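Korkby and Rasdale road to get new line painting and drain cleaning

For immediate release – August

The Korkby Road Office is glad to announce that maintenance work on the road between Korkby and Rasdale will begin this month. The contract was given to the company Kazmi, which will repaint the lines, cut back the trees beside the road and clean the drains in the residential part.
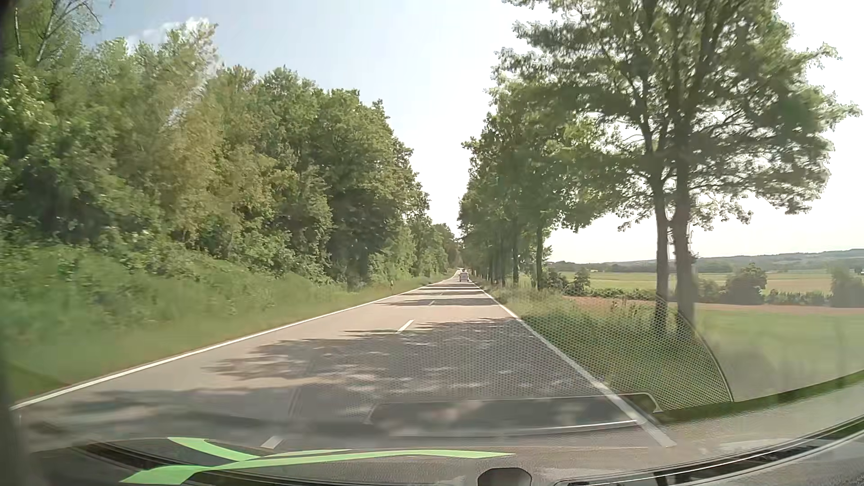
White edge lines and centre dashes on the wooded part of the road.

The budget for the work is almost $3227 per kilometre. Drivers have told us many times that the shade of the trees makes the lines harder to follow on a bright day, and we have listened to them. 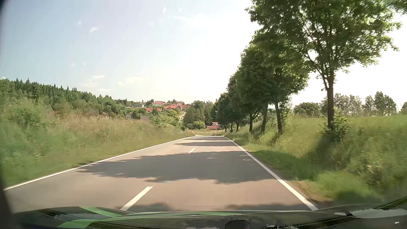

Work will be done in 2 stages. In the first stage one lane will stay open at all times, and drivers are asked to slow down and follow the signs. The second stage is for the streets with houses, where the crew will start at 9 a.m. so that the neighbours can sleep.

"I drive this road each morning and I like its trees very much," said Aatos Kallio, head of the Road Office. "We will cut only the branches which hang too low – no tree will be removed."

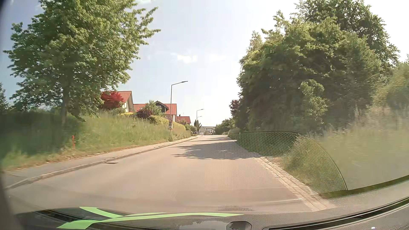 Sidewalk, street lamps and a kerbside drain in the residential part.

Residents are kindly asked to move their cars away from the kerb before the crew arrives. A letter with the hours was sent to 1000 homes.

The new paint, called Clilix, was chosen after a trial of 13 weeks on another road of the district.

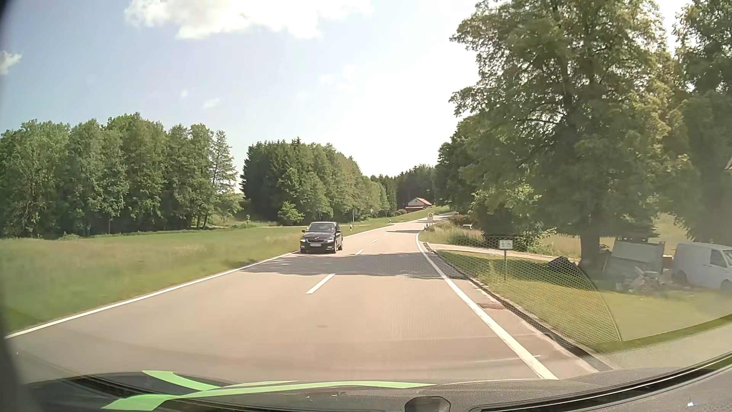
Cyclists may use the road during the whole work, but they should keep a good distance from the machines.

Media contact: Kilian Schwaiger, Korkby Road Office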